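**Robotik-Praktikum, Handout 3: Sortieren mit zwei Handgreifern**
Stand: Oktober 2021

Hallo zusammen, wie versprochen meine Notizen zur letzten Einheit, ein bisschen aufgeräumt und mit dem, was ich an der Tafel vergessen habe. (Wer Handout 2 noch nicht hat: liegt im Kursordner unter „Prirkholm“, so heißt unser Projekt ja jetzt offiziell!)

Es geht weiter um das Sortieren von Kleinteilen. Ihr führt die Greifer selbst, in jeder Hand einen, und wir zeichnen die Bewegungen auf. Bis Semesterende hätte ich gern 1.000 Durchgänge, 785 haben wir schon. Das klingt nach fast fertig, aber 84 davon muss Khurram Ghauri noch durchsehen, und ich fürchte, da fliegt einiges raus.

## Ablauf eines Durchgangs

1. Beide Greifer öffnen und knapp über der weißen Fläche halten.
2. Aufnahme starten, kurz stillhalten.
3. Teil greifen, anheben, ins passende Fach legen.
4. Zurück in die Ausgangsposition, Aufnahme stoppen.

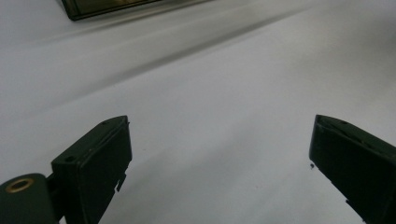
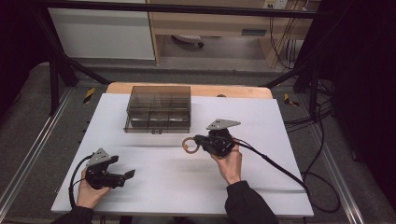
Zum Tempo: Bitte macht langsamer, als ihr denkt. Im September waren wir alle viel zu flott unterwegs (ich auch, meine eigenen Durchgänge sind mit die schlimmsten), und dann ruckelt die Bahn so, dass man beim Glätten halb verzweifelt. Kausar Rajput hat dafür ein kleines Skript geschrieben, `zuvine`, das euch die Geschwindigkeit als Kurve ausgibt. Probiert es aus, das ist wirklich hübsch geworden!

Und noch was zu den Kabeln: vor dem Start einmal mit beiden Armen durch den ganzen Arbeitsbereich fahren. Wenn etwas spannt, neu legen.

## Bis zum nächsten Mal

- Abschnitt 2 im Skript lesen, vor allem den Teil über Koordinatensysteme
- pro Zweierteam eine Kurve aus `zuvine` mitbringen, gern auch eine misslungene
- überlegen: Woran erkennt ein Programm, dass ein Griff sitzt, wenn es nur die Kamerabilder hat?

Die letzte Frage ist schwerer, als sie klingt, eine halbe Seite Stichpunkte reicht mir völlig. Fragen bitte ins Forum, dann haben alle was davon.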